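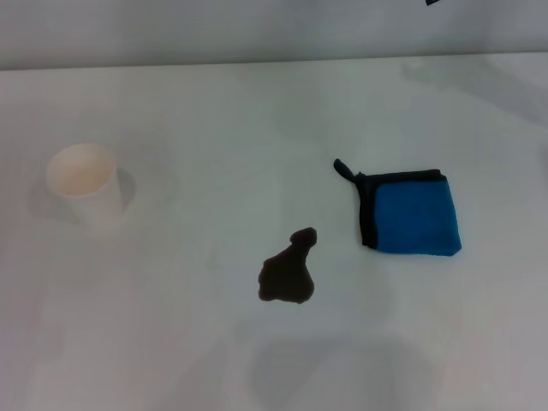

Wahyudi Govindasamy
Writes the house rules for robots at Stastetti, Brurham. Opinions mine, typos also mine.

Wipe up the spill

I have spent most of September on a four-word instruction. The four words are "wipe up the spill", and the document that explains them has reached 10 pages, two of which are definitions. My mother, who taught me to wipe up spills using one word and a look, has asked me to stop bringing it up at dinner.

Some background for those who wandered in from my post about parking permits. I write the rules of good practice for the table tasks at our place. Other people build the arms and other people teach the arms what to do. I write down what counts as having done it. It's the sort of job you get by complaining about somebody else's version.

The spill task looks like the easy one. White table, paper cup, something dark that could be coffee or could be cola, blue cloth. Any child could tell you what goes where. I asked my nephew and he said he'd leave it for someone else, so perhaps not any child.

Our first rule sheet said: "The robot wipes the spill with the towel." One line. Everybody liked it. Then we sent it to our friends at the Mutbridge site, who followed it to the letter, and back came a set of runs in which the arm had touched the puddle once with a corner of the cloth and gone home. The spill had been wiped. It had also been turned into a longer, thinner spill. Nothing on my sheet said it couldn't be.

So the second version said the table must be clean. You can see where this is going. Clean according to whom? Mutbridge said clean meant no liquid. Santoso, the firm that checks our runs and has never knowingly let a word pass unexamined, wanted to know about the brown film that coffee leaves when it has been pushed around for a while. They also wanted to know about shadows. I laughed at that until I sat down with a pile of pictures and tried to mark the dirty bits myself. A white table under a lamp is covered in soft grey smudges that aren't smudges at all, and at half past six in the evening I was fully prepared to send a robot to scrub one.

We now have a rule for shadows. It says to compare the finished table with the table before the spill, under the same lights, with everyone's elbows out of the way. I am prouder of that rule than I should be.

Here are a few of the others, for anyone who writes this kind of thing and would like to borrow them. I borrowed most of them myself.

Start with the towel folded. A flat, folded cloth gives the arm something with a bit of thickness to get hold of, and it gives the people at two different sites a fair chance of starting from the same place. Before this rule we had towels draped, towels rolled, and one towel which I can only describe as flung. The hanging loop may point wherever it likes. We did try to regulate the loop. There was a meeting, and I would like those 40 minutes of my life to be struck from the record.

Leave space between things. The cup, the spill and the towel should each have clear table around them. Later on, by all means put the cup in the middle of the puddle, as people do at home. But that is a different task with a different name, and if you mix the two you will never know which one your robot is bad at.

Say what happens to the cup. This was the great hole in the second version. A run came in where the table was spotless and the cup was on the floor. By the sheet, full marks. The rule now is that the cup ends upright and on the table, and if the arm wants to move it out of the way first, it may. I had originally written that the cup must not be touched, until a colleague pointed out that she always moves the cup first and asked whether she was doing it wrong.

Don't tidy the puddle. People asked to pour a spill for a test will pour a neat round one if you let them, out of some deep wish to be helpful. Real spills have a lump at one end and a tail at the other, and the tail is where the cloth misses. Pour it, let it go where it goes, keep your finger out of it.

Write down the failures in the same words as the successes. If "missed the tail" goes in one person's notes and "mostly OK" goes in another's, you have two opinions and no record. We keep 720 runs in the current set and I have read the notes for every one of them. "Mostly OK" is banned. So is "fine", and so is the thumbs-up, which Mutbridge took badly.

The one I haven't solved is where the towel goes afterwards. The present draft says "returned to the table". Santoso have asked, quite politely, whether a cloth full of coffee put back down on a clean white table leaves the table clean. I have been looking at that email since ten this morning. The options seem to be a tray, which means a new object and a new page, or the word "reasonably", which I have sworn in writing never to use.

I suspect it will be the tray. If anyone has a good definition of a tray, the comments are open.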